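Consertar devia ser mais barato do que comprar

Em março a minha torradeira deixou de segurar a alavanca em baixo. Levei-a à loja onde a tinha comprado, com a fatura, e o rapaz do balcão disse-me que a garantia tinha acabado e que o melhor era levar uma nova. Perguntei quanto custava o arranjo. Ele não sabia. Ninguém lho tinha perguntado antes, disse.

Acabei por encontrar uma oficina, a Nukari, que ainda abre aparelhos pequenos. O orçamento foi de 80 euros, quase tudo mão de obra. A peça em si custava 2. Uma torradeira nova, no supermercado, sai por menos de metade do arranjo. Não culpo a oficina: uma hora de trabalho qualificado vale o que vale, e grande parte dessa hora foi gasta a abrir uma caixa que o fabricante fechou com encaixes de plástico feitos para partir.

É aqui que a conversa sobre o consumo responsável costuma falhar. Pede-se às pessoas que reparem, que guardem, que pensem antes de deitar fora, e depois deixa-se que o preço diga o contrário. Quem ganha o salário mínimo não vai pagar o dobro para manter um eletrodoméstico velho na bancada, nem tem de o fazer.
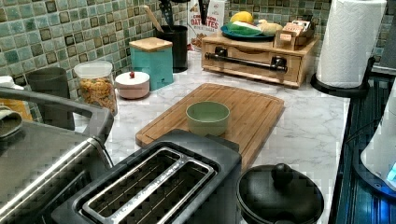 Reijo Kinnunen escreveu-me a discordar. Para ele, o problema está em nós, que deixámos de saber desapertar um parafuso, e nenhuma lei vai resolver isso; os pais dele arranjavam tudo à mesa da cozinha e não esperavam por subsídios.

Percebo o argumento, mas os aparelhos dos pais dele tinham parafusos. Vinham com um esquema elétrico dobrado dentro da caixa, e as peças vendiam-se na drogaria. Hoje, para muitos modelos, a resistência só se vende junto com a placa e a carcaça, quando se vende. Saber usar uma chave de fendas ajuda pouco contra uma peça que não existe.

O que defendo é modesto. O IVA das reparações devia descer para a taxa mínima. O fabricante devia ser obrigado a vender peças avulsas durante dez anos, a preço publicado. E a etiqueta na loja devia dizer, ao lado do consumo de energia, quanto custa trocar a peça que avaria mais vezes.

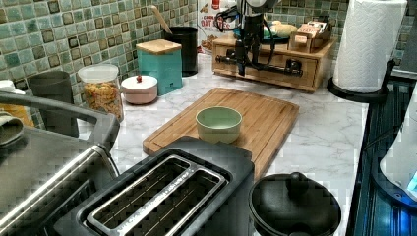
Dir-me-ão que isto encarece os aparelhos novos. Encarece um pouco, sim. Mas o preço atual também deixa coisas de fora: a recolha, o aterro, o metal que se perde. Essas contas pagamo-las nós, na fatura da água e nos impostos municipais, e chegam sem o nome da marca.

Quanto à minha torradeira, paguei os 80 euros. Foi uma decisão de teimoso e não a recomendo a quem tenha o mês apertado. A alavanca segura, e guardei a peça velha numa gaveta.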